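Home | Projects | Reports | Team | Contact

Monday, February 10, 2020
By the Skerar project group

Working rules for recording with hand-held grippers

Our project was to write a set of working rules for people who record household tasks with hand-held grippers. The Skerar setup uses two grippers, one per hand, and each carries a cube with printed markers so that its position can be worked out later from the video. When we started in July there were no written rules. Each operator had learned from the one before, and the recordings differed a lot from person to person.

We went through 812 recordings and sorted out the ones that could not be used. Of these, 44 failed for a reason we could name from the video alone. The most common reason, with 26 recordings, was that a marker cube went out of sight for too long. The rest were split between cables caught on furniture, a hand used directly on the object, and a start position that did not match the task sheet.

We then looked at which tasks gave the most trouble. Open tables were easy. Drawers, shelves and appliances were worse, and the mini refrigerator was the worst of all. The opening is narrow, and the operator has to lean over the appliance to reach the back.
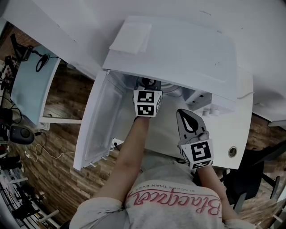
Figure 1. Refrigerator task with two hand-held grippers. The left gripper is inside; the right one is held in front.

The first draft of the rules ran to four pages, and operators did not read it. The second draft fits on one sheet. The main rules are given below in the order they are used.

Before recording

1.1 The appliance door is opened fully before the operator picks up the grippers, unless opening the door is part of the task.
1.2 Loose cables are moved away from the place where the operator stands.
1.3 Both cubes are checked for dirt, scratches and bent corners. A damaged marker is replaced, not taped over.
1.4 The operator holds both grippers in open view for a short time at the start.

During recording

2.1 Only the grippers touch the objects. Fingers stay on the handles.
2.2 When one gripper is inside an enclosed space, the other stays in open view and moves as little as possible.
2.3 A cube should not be turned so that all its markers face away from the camera. If the task cannot be done otherwise, the operator writes this on the sheet.
2.4 If an object is dropped, the recording continues to the end and is marked as a drop. It is not deleted.

After recording

3.1 The sheet is filled in before the next take.
3.2 Contents are put back in the start layout by the same operator.

Rule 2.2 caused the most discussion. Some of us wanted both grippers to move freely, as two hands would in a kitchen. We agreed that this looks more natural, but when the first cube is hidden, the second one is the only marker left to check the tracking against. We kept the rule for refrigerators and cabinets and dropped it for open shelves.

Rule 2.4 was taken from the Penitz lab guide, which we were allowed to read. Their guide also sets a limit on how long an operator may work without a break. We added a break after each block of takes — leaning over a low appliance with both arms out is tiring, and tired operators rush the end of a task.

We tested the one-page version in 46 new takes. Two of these were lost to hidden markers, both at the back of the refrigerator. The test was small and the same people wrote the rules and followed them, so the result should be read with care. A fair test needs operators who have not seen the earlier drafts.

Two points are still open. We have no rule for glass doors, where reflections of the markers can confuse the tracking. We also have not decided who may approve a change to the sheet. For now, changes are written in the log in the Plorska room and dated, and the old sheet is taken down the same day.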